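I grew up with silent films on a small television, and I still believe the music we put under them matters more than most festivals admit. Last November I went to the Drundberg cinema for Zarnier, a railway comedy from the silent years. The print was beautiful. The new score was so loud that I stopped looking at the faces.

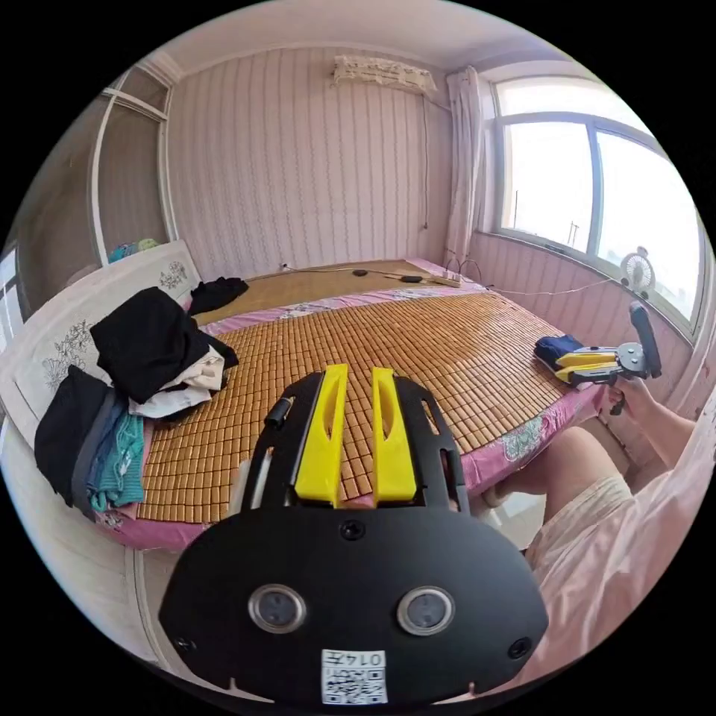

A woman in the next seat told me at the interval that without such music young people would not come at all. Maybe she is right. The hall has 1000 seats and I have seen it with 20 people inside. But a full hall that only listens is a strange victory for a film.

The Plomance restoration of the same film has a single piano. It waits. When the stationmaster reads his letter, the pianist plays three notes and then stops – and I could hear people breathing. 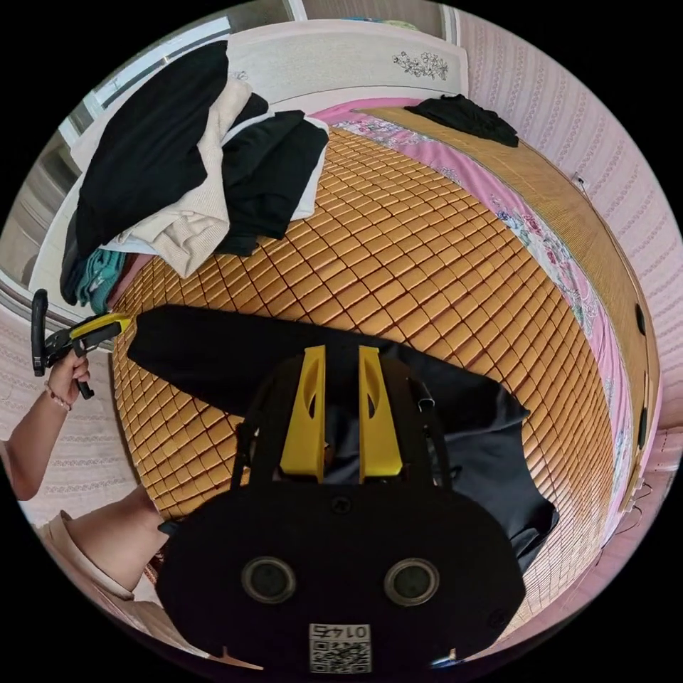
Silence is only a fashion too, as one reader of my earlier piece on Voicu put it, and the first audiences talked and ate through everything. I accept this. I do not ask for a museum. I ask that the musician watches the film before writing for it, and the letter is a good test.
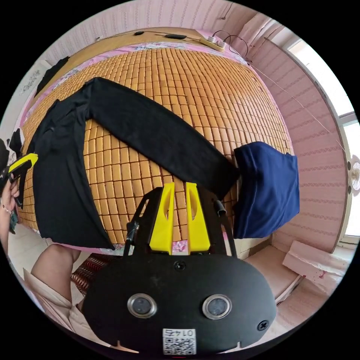

In the loud version the drums continue through it, and the actor's small smile at the end is lost. I would gladly see it once more with the piano, even in the last row.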